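Olumide Adebisi
@olu_adebisi

Spent most of April teaching a robot arm to pick things out of a metal bin by driving it myself, over and over. A few people asked how that works day to day, so I'm writing it down in one thread.

The short version: I move the arm, the software records every joint position and the camera views, and later a model gets trained on the recordings. One recording of one pick is called a demo. By the end of April we had 3,379 of them.

The team is small. Shaohua Song does the software, Sihan Dai trains the models, Anqi Yan and I do the driving. Our internal name for the whole thing is Killent. It was a folder name first and it stuck.

There are two ways to show an arm a task. You can grab it and push it through the motion by hand, or you can drive it remotely with some kind of input device. We have done both and we still do both.

By hand is easier to learn. You hold the wrist, you feel the weight, and you put the fingers where you want them. Anqi got decent demos inside an hour the first time she tried.

The trouble is your own arm. It's in every camera view. Sihan trained an early model on hand-guided demos and it did badly once there was no person standing there. We could have masked the person out. We moved to remote driving for most of the work.

Hand guiding is also tiring on an arm this size. Even with gravity compensation on, you feel it in your shoulder after 20 minutes.

Remote driving took me longer. My first week was bad. The delay is small but you notice it, and you can't feel contact. You watch the fingers and learn what a touch looks like.

My first 1,000 demos were slow enough that Sihan wanted to throw most of them out. She kept the ones without long pauses. A model trained on pauses learns to pause.

What she wants from us is boring driving. Approach, line up, close, lift. If I wiggle before closing, the model picks up the wiggle. If I stop over the bin to think, it stops over the bin too, and it has nothing to think about.

So now I decide which object I'm going for before I start recording. That one habit did more for my demos than any change to the settings.

On the objects. People expect one neat part, always in the same pose. We use mixed junk on purpose. Flat things, round things, shiny things, things that crumple.

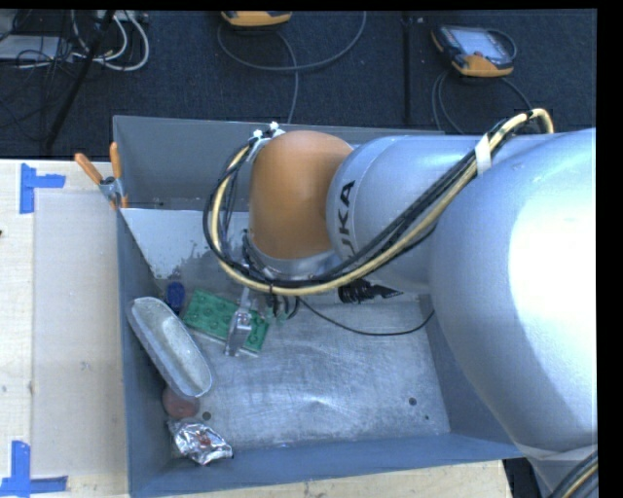 The KUKA over the bin, finger across the green brick plate. Dish and foil over on the left.

Flat pieces with studs are fine if you come in across an edge. If you come straight down on the middle, the fingers have nothing to close on. I must have done that a hundred times before I stopped.

Foil is the worst. It changes shape when you squeeze it, so no two picks are alike, and it throws reflections off the metal. The depth camera sees a hole where the foil is, or sees nothing. I asked for more foil demos because of that and regretted it by lunch.

Long dishes are in between. If one is leaning on a wall you can get a finger under the raised edge and tip it toward you. Hard to do remotely. Easy by hand. When I can't work out a motion remotely, I switch to hand guiding, do it a few times until I understand it, then go back and drive it.

Walls matter more than I expected. Anything sitting in the open middle of the bin is a beginner pick. Anything against a wall needs a different wrist angle, and you have to plan for the cables on the outside of the arm as well as the fingers. Before I try a steep wrist angle I look at where the bundle is going to end up.

Someone asked about the tape on the table. It marks where things go. If the bin shifts between sessions, the demos from before and after don't agree, and you find out days later when the model reaches slightly to one side of everything. We clamp the bin too.

We learned that one the hard way at our old space in Tundgate. The bin had moved by 2 centimeters and we recorded a whole day that way. Song found it by overlaying two pictures from the same camera.

A normal session now: check the bin against the tape, check the cameras, do a couple of warm-up picks without recording, then drive for 45 minutes. Swap with Anqi. She resets the objects while I rest my hands, then we trade.

Resetting deserves its own post. If the same person always resets the bin, the objects end up in that person's favorite layout. Mine drift to the left side. Anqi stacks things. We now tip them in from a bucket and leave them how they land.

We keep the failed picks. If I miss and recover, that goes in with a label, and the recovery is useful. If I miss and give up, it goes in another folder and Sihan decides.

Does it work? Partly. On the plain objects the trained model picks well and faster than I do. On foil it gets there sometimes, usually on the second try. On anything tucked under something else it still goes for the top object, even when that's the wrong choice.

Shaohua Tang came over from Grekgate to watch, and asked why we don't write a grasp planner and skip all this. Fair question. For one known part I would. For a bin where the contents keep changing, I'd sooner spend the time driving.

He also asked how long a new driver takes to get good. For me it was two weeks. Anqi was quicker. She plays a lot of games and I don't, but I wouldn't read much into two people.

A few replies so far are about safety. Speed is capped while we record by remote. For hand guiding it's capped lower, with the enable switch held the whole time. A second person stays near the stop button in both cases.

Next month we start on placing, which means picking a thing up and setting it down in a particular spot. Song has rewritten the recorder so it marks the grasp and the release separately. I tried it this afternoon and the release mark comes in late, so he's looking at that now.

Will add to this thread once we have placing demos worth talking about.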